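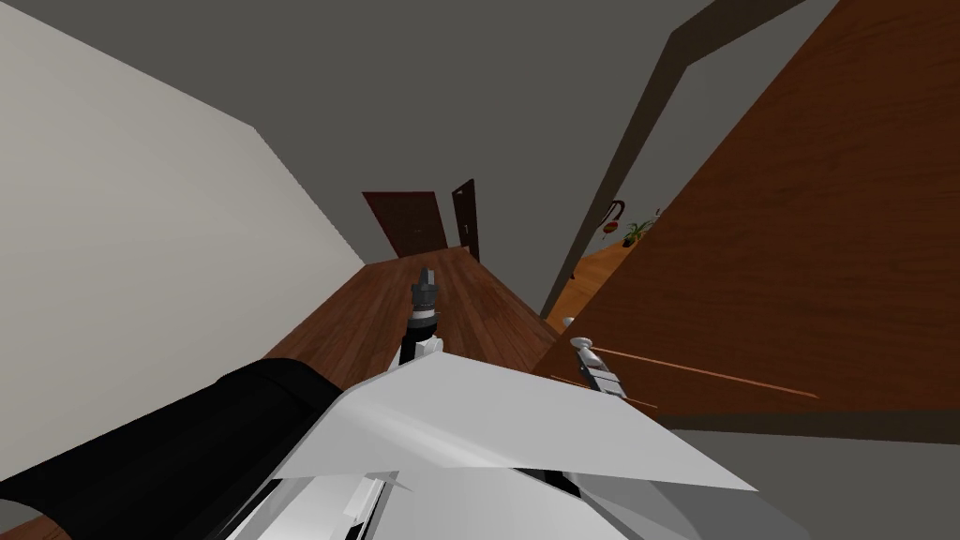
Simulated hallway from the Prutedum door set, with the arm and gripper beside an open wooden door.

Prutedum data collection: common questions

What is being collected?
Short runs of a robot arm working around doors. Each run is saved with its camera views, joint positions and a one-line task written in plain English.

Is any of it recorded on a real robot?
No. The door set is all simulated. Real runs from the Lenden site are kept in a separate set and should not be mixed in.

How many runs are there?
2382 at present. We train a first model at 1000 and stop collecting at 3000.

Why is the camera tilted in some views?
The view tilts with the arm. Please leave these runs as they are – do not rotate or crop them.

Do failed runs count?
Yes, if they are marked as failed. A run with no mark is sent back to whoever recorded it.

How many tries do I get at each start position?
3. After that, load the next one.

Can I change the wording of a task?
Only in Biva, the labelling tool. Edits made in the files are overwritten.

Who can use the data?
Hartono staff and partner labs. Access requests reopen in March.

Last updated Oct 15, 2026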